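About the Stenton Manipulation Group

Stenton is a research group working on contact-rich manipulation in ordinary homes. We study how policies trained on human demonstrations handle objects with no fixed shape: film, bags, cloth, cord. Our current method, Dromum, learns grasp and release as one continuous action and does not use an object model.

Demonstrations are recorded with hand-held grippers by people doing their own housework. The training set for the first Dromum release covers 173 tasks in 50 homes.

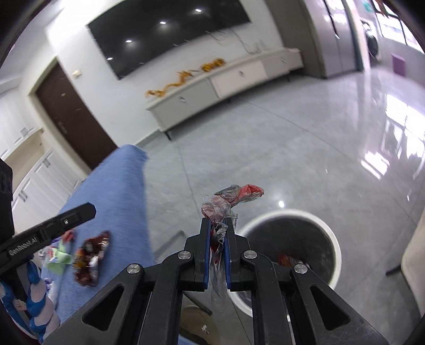

Release is the part of the problem we spend most time on. A rigid object leaves the fingers when they open. Thin film may cling to one pad, spring outward or trail below the grasp. With a bundle of crumpled wrappers pinched between two blue pads over a wastebasket, the long clear strip hanging under the fingers matters as much as the bundle itself, and a policy that tracks only the grasp point will miss it. Dromum predicts the lowest extent of the held material and sets release height from that.

The group has 4 permanent staff and is divided between two sites. Ahmadpour handles collection and annotation. Kunik runs the evaluation rooms, where each policy is tested on layouts absent from training. Results are published with failure cases included.

Page last updated February 8, 2024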